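Who gets the frequency in Plirkarura?

The community radio license for Plirkarura comes up for renewal in January, and for the first time in the station's life there is a rival bid. Duter FM has held the frequency since it opened, with a 100-watt transmitter and a signal that fades out before the far end of the valley. Azar Media, which runs music stations in three larger towns, wants the same spot on the dial and says it can reach twice the area.

The regulator's rules are short on this point. A community license goes to the applicant that can show local control and local programming. They do not define "local," and both sides have read that gap in their own favor.

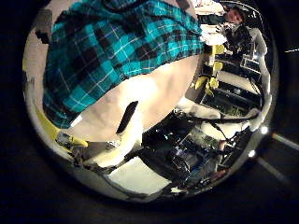

Duter's case rests on its listeners. The station collected 2,134 signatures in a district with roughly 500 more adults than that, and it reads out the week's school closings, cattle prices and funeral notices twice a day. Its presenters are unpaid and come in wearing whatever they had on at home or at work, a plaid shirt in teal and turquoise as readily as a jacket. The newsroom is one desk. Duter has been fined once, for running a council candidate's interview without offering the others equal time, and it paid late.

Azar's case rests on money. It has promised a new mast, a paid news editor and a daily bulletin produced in the district. What it has not promised is a board chosen by residents. Its application says an advisory panel would meet four times a year, with no power over the schedule or the budget.

The two applicants also differ on ads. Duter may sell up to 2,000 seconds of airtime a day and rarely sells half of it. Azar has asked for the cap to be lifted. 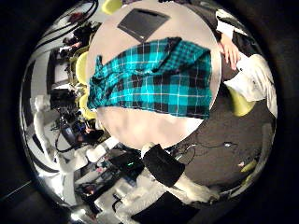
A plaid cloth laid across a round white table, with yellow-green chairs around it.

A third option has come from Nenex, the company that owns the existing mast. It proposes splitting the day - Duter until early afternoon, Azar after that. Neither applicant likes the idea. Duter says its evening phone-in is the reason most people tune in, and Azar says advertisers will not buy half a station.

The regulator will take written comments until the end of the month. If no decision is made before the license runs out, Duter can stay on the air under a temporary permit, at its current power and with no ads at all.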